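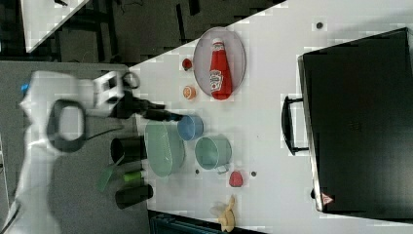
The eyelid lift is a day job now

Brendan Ní Bhriain booked his upper eyelid surgery after failing to read a road sign outside Nilludura. His eyes tested fine. The skin above them had dropped far enough to rest on his lashes, and by late afternoon he was lifting his eyebrows to see properly.

"I had a headache across my forehead most nights," he says. "I thought it was the computer."

Upper blepharoplasty removes a strip of skin from the lid, sometimes with a little fat. At the Rivadeneira clinic, where Ní Bhriain was treated in February, it is done under local anaesthetic with light sedation. He arrived at 7 am and was home for lunch. The cut follows the natural crease of the lid, so the scar mostly sits out of sight when the eyes are open.

He was 46, a bit younger than most of the clinic's eyelid patients. The surgeon measured his field of vision first, then photographed him looking straight ahead, up and to each side. A heavy brow can look like a heavy lid, and taking skin from the lid won't fix a low brow.

The first two days were the worst. His lids swelled, the bruising ran yellow down to his cheekbones, and he slept propped up on four pillows. Stitches came out within the week. He went back to his desk at Sekoveck soon after, wearing glasses to hide what colour was left.

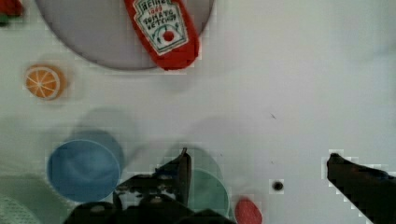
How long before you can wear contact lenses again?

Most people are told to wait about two weeks, as putting lenses in pulls on the lid while it is still healing. Your surgeon may ask for longer if your eyes are dry.

Dryness is the complaint patients mention most. Ní Bhriain used drops through the autumn and still keeps a bottle in the car. He paid a $1000 deposit and the balance on the morning of surgery. The headaches have eased, and he drives the Grotance road at night again.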